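The Small Sink Gets Its Due

Every workplace has one. It might be down the hall past the copier, or wedged into a corner behind the door, or tucked against a wall where somebody once decided a pipe could come through. People rinse mugs in it, wash their hands at it, fill the plant jug at it, and then walk away without giving it another thought. I have been giving it a great deal of thought lately, and I am here to tell you that the small office sink is one of the most interesting pieces of furniture in any building.

I caught the bug while helping a friend's design office in Sedmont move into its new floor. They had spent months on desks. They had spent weeks on lamps. The sink got one line on the plan, and for the first year it was the thing everyone complained about. The faucet was too low to get a water bottle under. The rim sloped the wrong way, so anything you set on it slid into the basin (goodbye, two good coffee cups). And the floor in front was slick from morning to night.

So they started over, and I got to tag along, and I have been poking my head into other people's washing corners ever since.

Start with the shape

Round bowls look wonderful in a catalog. In an office, give me a rectangle every time. A rectangular basin lets two mugs sit side by side, it takes a lunch container lying flat, and the corners give you somewhere to park a sponge while your hands are busy. The old one in Sedmont was a round bowl not much bigger than a salad dish, and you could hardly turn a plate over in it.

White is still the color most people choose, and I think they're right. Yes, it shows tea. It also shows you when it needs wiping, and a glossy white basin that has just been cleaned lifts a whole corner of a room. Dark sinks are handsome for a week and then the water spots move in.

What I've come to love most is a flat rim. It's a tiny shelf that runs all the way around! A back ledge with a bit of depth will hold a cup, a soap bottle, or a brush, and it keeps them off the counter where they leave rings.

The black faucet question

Black faucets were a showroom fad not so long ago, and I fully expected to be over them by now. I'm not. Against white they are easy to find with soapy hands and half your mind on a meeting, and they make even a plain basin look as though somebody cared. Go for a single lever. One hand on, one hand off, and you can nudge it with a wrist when your fingers are sticky.

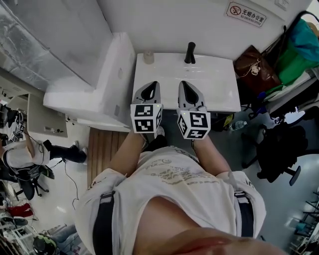 Black single lever, white basin, flat rim, with slatted wood on the floor.

The finish does need a little kindness. Skip the scouring powder and use a soft cloth, a drop of dish soap and then a dry cloth after. Hard water leaves a chalky bloom around the base of the lever, and a cloth dampened with diluted vinegar takes care of it if you catch it early. Leave it until October and you'll be at it with a toothbrush, as I can report from my own kitchen.

Height matters more than looks, though. Take the tallest thing anyone in the office drinks from, stand it in the basin, and see what clearance you have left. The Sedmont crowd did this with a row of bottles on a Wednesday afternoon and ruled out half their shortlist before the coffee was cold.

Look down

If you take one thing from these pages, let it be the mat. A slatted wooden floor mat in front of a sink is a joy. Drips run between the slats, your shoes stay out of the puddle, and the warm brown does something lovely on a white tiled floor, where everything else can feel a little like a clinic.

Huta makes a good one with rounded edges for 66 dollars, and I've seen people build their own from leftover deck boards over a weekend. Either way, lift it once a week. Stand it on end against the wall, mop underneath, let both sides dry and put it back the other way around so it wears evenly. A light coat of oil twice a year keeps the slats from going gray and furry. Rubber feet are worth the extra few minutes, too - they stop the mat from skating around on tile and let the air get under it.

Cabinets, walls and what goes up on them

The space beside a sink always fills up, so it may as well fill up with something you chose. A tall white cabinet with a flat top gives you somewhere to put the dish rack or a stack of clean towels. Keep a hand's width between it and the basin if you can. In Sedmont they pushed theirs right up tight and ended up with a crack that swallowed teaspoons.

As for the wall, leave it plain and wipeable. Satin paint is fine if the splashes are light. A single sheet of backsplash from Garnex, which is what my friend's office went with in the end, is better and came in at about 400 dollars with the cutting. Begović does a nicer tile, and if you have 3000 to spend on one corner then I salute you and would like to visit.

Signs are another matter. Offices love putting notices over the sink, and they do tend to get read there, as your eyes have nowhere else to go while the water runs. One small, tidy sign looks fine. Nine curling sheets of paper about whose turn it is to buy soap will drag down the prettiest basin in town. Take them all down and see which one anybody misses.

The little things

A refillable soap bottle beats a parade of half-empty ones. Translucent is handy, as you can see the level from across the room. A hook for the cloth, low and to the side, keeps it from living in a damp wad behind the faucet. If your drain has no strainer, go and buy one today; mine cost 50 cents at a hardware store and has caught enough rice to feed a family.

Then there's the light. Most washing corners get whatever spills over from the ceiling, and you end up working in your own shadow. A short strip mounted under a shelf, or a plug-in lamp well clear of the splashes, changes the whole mood. My friend's office put one in last of all, almost as an afterthought, and now people stand at the sink to talk.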